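How to Budget for a Tabletop Robot Arm Cell

By Italo Galli
Jan 28, 2021
4 min read

We use cookies to improve your experience on this site. By continuing to browse you accept our cookie policy.

The arm is the easy part of the quote. Most first budgets go wrong on the things around it, so start with those and work back to the arm.

1. Write down the job first

Put the task in one sentence, such as "move kitchen items on a table into a tray". List every item the gripper will have to handle, with its width at the widest point and its weight. Suppliers will ask for this anyway, and Situra would not give us a price without it.

2. Measure the space

Draw the table from above and mark where the base of the arm will stand. A base at the side leaves the front of the table clear for loading. Then mark the furthest point the gripper must reach. If that point is right at the limit on the data sheet, price the next size up.

3. Split the budget

We put 70 per cent of the money into the arm, gripper and controller. The rest covers the table, mounting, cables, a camera, guarding, spares and training. Keep 10 per cent of the total back until the cell has run for a month -- you will find something you forgot.

4. Price the table as a work area

Trays, bowls, cups and test items are cheap one by one but should have their own line. Buy two of each so a broken one does not stop the work.

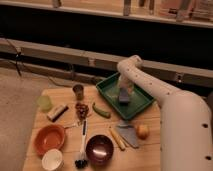 Same table, with the gripper at the green tray.

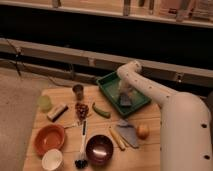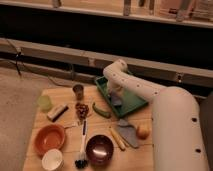 Should I buy the gripper from the same firm as the arm?

It costs more, but for a first cell it is usually worth paying. The fittings match, the software already knows the gripper, and there is one phone number to ring when it stops. Go elsewhere once you know what your items need.

5. Compare quotes on the same terms

Jomemix quoted us for delivery and set-up. Lungu quoted for the hardware alone and looked far cheaper until Keir Gunn added the missing lines. Ask each supplier to price these separately:

Arm and controller
Gripper and spare fingers
Mounting plate or stand
Software licence, per year
Delivery and set-up
Training for 2 people
Service visits

Check whether the licence renews at the same price.

6. Plan the dates

Ask for the lead time in writing. Our order for the Pesham site went in during November and the stand arrived well before the arm, so it had to be stored. Book the electrician only after the delivery date is confirmed, and do the risk assessment before the arm is switched on, with the real table and tray in place.

Sign up to our newsletter for new guides by email. You can unsubscribe at any time.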